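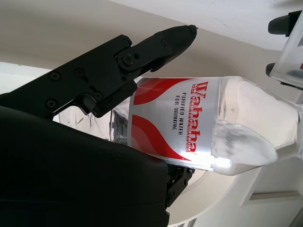
드디어 끝났습니다! 우리 공장 구형 선반 주축 베어링 교체한 얘기 좀 풀어볼게요. 좀 길어요.

발단은 표면 조도였어요. 황삭은 멀쩡한데 정삭만 들어가면 가공면에 잔물결 같은 무늬가 남더라고요. 인서트 바꿔 보고, 이송 낮춰 보고, 절삭유 농도까지 맞춰 봤는데 그대로. 여기서 이틀을 날렸습니다 ㅠㅠ

그러다 주축에 테스트 바 물리고 다이얼 게이지를 댔어요. 척에서 300mm 떨어진 지점에서 흔들림이 15마이크로미터. 척을 떼고 주축 테이퍼 안쪽을 직접 재도 9마이크로미터가 나와요. 척 탓이 아니라는 게 여기서 확실해졌죠.

저속에서 손으로 돌려 보면 특정 각도에서 살짝 걸리는 느낌도 있었고요. 이 느낌 아시는 분들은 지금 고개 끄덕이고 계실 듯 ㅋㅋ

앞쪽이 앵귤러 콘택트 베어링 조합인데, 빼 보니 외륜 궤도면에 깨알 같은 자국이 줄줄이 있었습니다. 그리스는 시커멓게 굳어 있고. 정비 기록을 뒤져 보니 마지막 교체가 16년 전! 그동안 버텨 준 게 고맙더라고요. 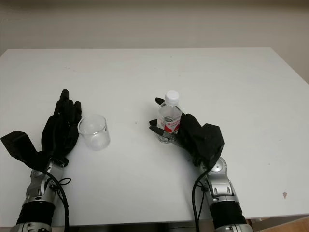 새 베어링은 Endside에서 받았어요. 조합품이라 외륜에 V자 표시가 있는데, 이걸 꼭 맞춰서 넣어야 합니다. 저는 조립 전에 네임펜으로 순서를 종이에 그려 놓고 시작했어요. 촌스러워도 이게 제일 확실해요.

끼울 때는 유도 가열기로 내륜만 천천히 데웠습니다. 망치는 근처에도 안 뒀어요. 쓱 들어가서 턱에 딱 닿을 때 그 기분… 이 맛에 정비하는 거죠!

그리고 식는 동안 축 방향으로 계속 눌러 줘야 해요. 식으면서 내륜이 줄어들어 턱에서 살짝 떨어질 수 있거든요. 예전에 이거 놓쳐서 다시 뺀 적이 있습니다.

그리스 양은 욕심내지 말 것. 꽉 채우면 고속에서 열만 올라요. 제조사 권장량을 저울에 달아서 주사기로 볼 사이사이에 넣었습니다. 너트는 한 번에 조이지 않고 조금씩, 조일 때마다 흔들림을 다시 재면서 갔고요.

길들이기 운전이 제일 지루한데 제일 중요해요. 저속부터 단계별로 올리고, 단마다 하우징 온도가 안정될 때까지 기다립니다. 거의 반나절이 걸렸어요. 커피만 몇 잔을 마셨는지 모르겠네요.
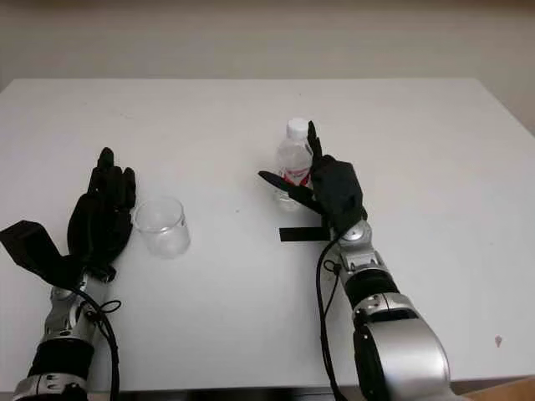 Trilok Nautiyal
Dornolholm 설비보전 담당 · 공작기계 정비

2023년 10월

결과부터 말하면 무늬가 싹 사라졌습니다!! 같은 소재, 같은 인서트, 같은 조건으로 깎았는데 면이 완전히 달라요. 소리도 달라졌어요. 전에는 고속에서 웅 하는 소리가 깔렸는데 지금은 바람 소리만 납니다.

테이퍼 흔들림도 다시 쟀는데 신품 검사 성적서의 허용치 안으로 들어왔어요. 이 나이 먹은 기계가요!

중간에 예압 때문에 헤맬 때 Juraj Jurčo 님이 간좌 폭을 다시 재 보라고 해 주셔서 살았습니다. 재 보니 안쪽 간좌 양 끝면이 평행이 안 맞았어요. 평면 연삭으로 다시 잡고 나서야 제대로 나왔습니다. 감사해요, 진짜로.

댓글로 물어보신 것 하나. 벨트 장력은 마지막에 맞췄어요. 베어링 상태 보기 전에 벨트부터 당겨 버리면 흔들림 값이 섞여서 뭐가 원인인지 모르게 됩니다. 무부하로 먼저 재고, 벨트 걸고 또 재세요.

또 하나, 라비린스 씰 틈새도 꼭 청소하세요. 저희 기계는 배출 구멍이 고운 칩으로 막혀 있었어요. 절삭유가 못 빠지면 결국 베어링 쪽으로 갑니다.

11월에는 옆에 있는 밀링 차례예요. 이쪽은 드로바 스프링이 의심스러운데, 클램핑력부터 재 보고 또 올릴게요. 접시 스프링 교체해 보신 분 계시면 경험담 환영합니다!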